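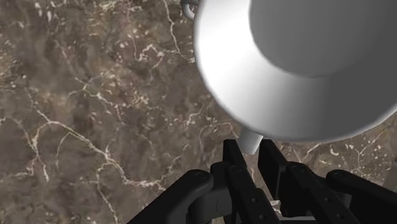
**Is the Visico clip camera worth buying at launch?** I would wait. The maker promises a full day of recording from a body smaller than a matchbox, and I've read that promise on a lot of boxes. A matte white finish and soft curves, like the big rounded piece over the brown marble at the top of this page, looks good in a store and says nothing about battery life. Ask for run time with the screen on and Wi-Fi connected. If the seller only gives standby time, you have your answer.

**It claims 1,000 photos per charge. Is that true?**
Maybe, at the lowest quality with the flash off. My loaner from the Lallcombe shop quit after 85 minutes of video. I didn't test stills to the end.

**Does the "smart" framing work?**
Sometimes. It found faces in daylight. Indoors it liked lamps.

**Do I need the Pitus cloud plan?**
The box says no. The app asks you to sign up every time you open it, and clips over 11 minutes won't transfer without it. Call that what you like.
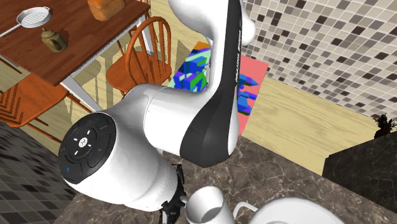 Ulloa wrote in to say the long clips do transfer if you pull the card and use a reader, and that the plan never gave her anything she couldn't do with a cable. Fair enough. I tried it and got my files, though the date stamps were wrong on two of them.

**What about the waterproof rating?**
It covers splashes. The ads show a swimming pool. Read the warranty before you copy the ads.

**Will there be a better version soon?**
The company hints at one every December. The forum has 2,000 posts guessing at it, and none of them will help you decide.

**Can I return it?**
Only unopened, as far as I can tell from the store's terms. Get the return policy on paper before you pay.

Last updated 2024-12-01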